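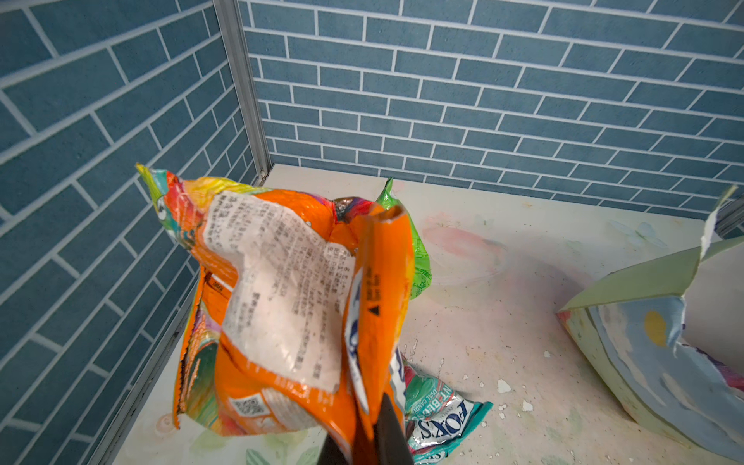 Projects > Dramuveo > Packaging > README

Dramuveo wrapper list

Dramuveo is a written catalog of snack and candy packaging, mostly single-use bags, wrappers and small paper sheets. It has 900 entries. Each entry is one piece of packaging after it was opened, with its colors, its material group, its condition and whatever printing can still be read.

Yabsira Wolde started the list and keeps the main file. Ibsa Dinsa checks the text fields in languages other than English. The current version was saved on Wednesday, December 23, 2020.

3 shares | 2 comments

What is in the folder

wrappers.csv – the list, one row per item
colors.txt – the color words we use
notes.txt – longer remarks that did not fit in a row
old/ – the first draft, kept for comparison

The file is plain UTF-8 with commas between fields. Text copied from packaging is in double quotes. If your spreadsheet program turns Japanese text into boxes or question marks, import the file and set the encoding by hand.

Fields

item: a short name, such as "orange snack bag" or "green wrapper"
material: one of the 4 groups listed further down
main_color: the color that covers most of the outside
other_colors: anything else that is printed, in any order
state: flat, folded, crumpled or torn
text_seen: words that can be read without opening up a fold
script: Latin, Japanese, Ge'ez, Arabic or mixed
code: yes, no or hidden
remark: free text, often blank

An item can have more than one state. A sheet that is both torn and folded gets both words, with a semicolon between them.

Material groups

Plastic film. Chip bags, glossy snack bags, anything thin that shows highlights along its creases. Some of these have a metal layer inside, but we do not split them out.

Small wrapper. Candy and chocolate wrappers, whatever they are made of. It is hard to tell plastic from coated paper on a twisted piece, so we stopped trying.

Paper or card. Sleeves, trays, torn sheets. If the edge does not show which it is, leave it in this group and write "paper or card" in the remark.

Unclear. Please use it. A wrong material is worse than a blank one.

Reading the text

Copy only what you can read. A Fox's candy wrapper goes in as "FOX'S", "MINT BLOSSOM", "OVAL CANDY", with the capitals kept as printed. Do not fill in the weight or the maker's address from the store shelf or from a website.

Dense label panels are a problem. On an orange bag with a whitish panel of small Japanese-style print, the creases run through the columns and only parts can be typed in. For those rows text_seen says "partial" and script is set to what the print looks like. Ibsa goes back over them later – that work is behind at the moment.

Logos hidden in a fold are marked "logo, partly hidden". Square and striped codes both count as yes in the code field. We do not scan them.

Colors

Use the everyday word. Orange, yellow, pink, teal, green, pale green. "Lime" and "mint" were both in the draft and caused arguments, especially with candy where mint may be the flavor. They have been replaced in main_color but a few are left in other_colors.

White with a tint from the color behind it is entered as "whitish".

Where the items came from

Most were saved at home and at the Cudholm break room, where there is a box for them next to the sink. Empty the crumbs out first. Wipe sticky wrappers and let them dry on a towel before they go in the box. Anything that held meat or dairy goes straight in the trash.

Known problems

There are 2 rows with the same orange bag, entered on different days under different names. They are marked "double" in the remark.

Fikre and Mara used their own condition words in the rows they typed, mainly "squashed" and "scrunched". Both mean crumpled.

Candy is overrepresented. Bread bags and frozen food bags are almost missing, and there are no bottles or cans.

Using the list

Fine for sorting exercises, color studies, packaging classes and general curiosity. It is a poor source for recycling advice, as rules differ from town to town and the material groups are loose. Brand names are recorded as printed and belong to their owners.

Corrections

Send the item name, the field and the new value to Yabsira. One correction per line, please. The next round of fixes is planned for April.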